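How to Fold Corduroy Trousers (Without Believing Everything You Read About It)

By Rochelle Pryor

I own more corduroy than a person with my storage space should, and over the years I have been told a great many things about how to put it away. Roll it. Never roll it. Hang it by the hem. Fold it in tissue. Fold it around a cardboard tube, which you are then supposed to keep somewhere. Most of this advice comes from people selling tubes.

What follows is the method I use, with notes on the parts of the usual instructions I think you can ignore. It works for trousers in a fine or medium cord. Very wide cord is thicker and will fight you, and you may be better off with a hanger.

What you need

A flat surface at least as long as the trousers. A bed is fine. A kitchen table is better if yours is long enough, and mine isn't.

A soft clothes brush, if you have one. A slightly damp hand does nearly the same job on lint.

That's the whole list. I have seen guides that call for a folding board, and Saskia Mahuika once lent me hers, a Gretden with three hinged flaps. It folds T-shirts nicely. Corduroy legs hang off the end of it, so you finish up doing the work by hand anyway, with a board in the way.

Before you fold

Empty the pockets and do up the button and zipper. People skip this. An open waistband spreads, and you'll spend the next five steps chasing it.

Look the legs over for lint and brush in one direction, from the waist toward the hem. There is an argument about whether you should brush up or down the leg, and Hannelore Hämmerli, who taught the sewing class I took, had firm views on it. I have tried both on the same pair and could not tell the legs apart a week later. Pick a direction and stay with it.

If the trousers have been in a heap, take them by the waist and give them two hard shakes. What you want to get rid of is twist. Corduroy that has been bunched up tends to go into a rope, with the ribs spiraling around the leg, and if you fold it that way you'll be pressing diagonal creases straight across the pile. Smoothing with your palms won't fix a twist, whatever the magazines say. You have to lift the cloth up and let it drop.

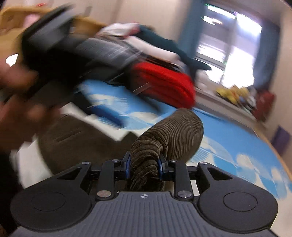
Pinching the fabric in a small spot and tugging is the other thing I'd avoid. It pulls that spot out of line and leaves the rest where it was. Take hold with the whole width of your hand, or slide your forearm under the leg and lift.

Step 1. Lay them out

Put the trousers face up, waist to your left if you're right-handed. Bring the two inner leg seams roughly straight. They will not be perfectly straight. Trousers are cut on curves, and anyone who tells you the seams should run dead parallel has been folding pictures of trousers.

Step 2. Leg over leg

Fold one leg across so that it lies on top of the other, outer seam to outer seam. The seat will stick out in a blunt triangle at the crotch. Tuck that triangle in so the edge is straight. This is the one fussy tuck I think is worth doing, because it decides whether the final bundle sits flat or leans.

Check the ribs now. On the top leg they should run the length of the leg without wandering off to one side. If they wander, open it up and lay the leg again. It takes ten seconds at this stage and much longer later.

Step 3. Match the hems, or don't

Most instructions tell you to line up the hems exactly. I'd line up the waistband and let the hems fall where they fall. On a pair that has been through the dryer, one leg may have come out a touch shorter, and forcing them even just moves the wrinkle up to the knee. Elsie Ruawai, who irons for a living and has more patience than I do, disagrees with me here. Her trousers do look better than mine. She also starts with better trousers.

Step 4. First fold

Bring the hems up toward the waist and stop a little short of the waistband. Stopping short matters with cord. The waistband is the thickest part of the garment, with its lining and belt loops, and if you stack the hems right on top you get a hard lump at one end.

Lay the fold down softly. You don't need to run your hand along it to sharpen it.

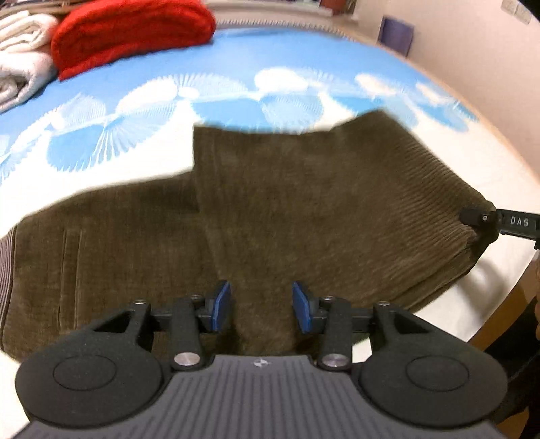
Brundora Home Pages | Clothes & Closets | Issue 20 | Page 108

A few uneven edges at this point are normal. You'll often get a flap of cloth standing up where the fold goes over a seam, or a step where one layer ends before the next. Press it down lightly and see whether it stays. If it pops back up, the layer underneath is bunched, and it's the layer underneath that needs attention.

Step 5. Second fold

For a drawer, fold once more in half. For a shelf, I stop at the first fold if the shelf is deep enough.

The popular version has you fold in thirds and stand the bundle on end, so every pair faces you like files. I gave this a fair trial through the whole of May. Thin chinos stood up. The corduroy slumped over by Wednesday and took the chinos with it. If your drawer is packed tight it may hold, but then you're crushing the pile, and that was the thing you were trying to avoid.

Step 6. Putting them away

Heaviest pair at the bottom, and don't stack more than four or five. I used to think the limit was fussiness until I pulled out a pair from the bottom of a tall pile and found a shiny line across both thighs. Steam took most of it out.

About those creases

A fold line in corduroy is mostly flattened pile. Hang the trousers in the bathroom while you shower, 20 minutes or so, then brush along the line. If you must iron, turn them inside out and lay them on a towel. I would not spend money on the sprays. Amancay Quiroga and I split a bottle of one from Trevaskis, and it did what water does, with lavender.

Refold every so often so the line doesn't fall in the same place each time – moving it over by the width of your hand is enough. I say every so often because I've never kept to a schedule, and the one pair I did refold every 30 days looks like all the others.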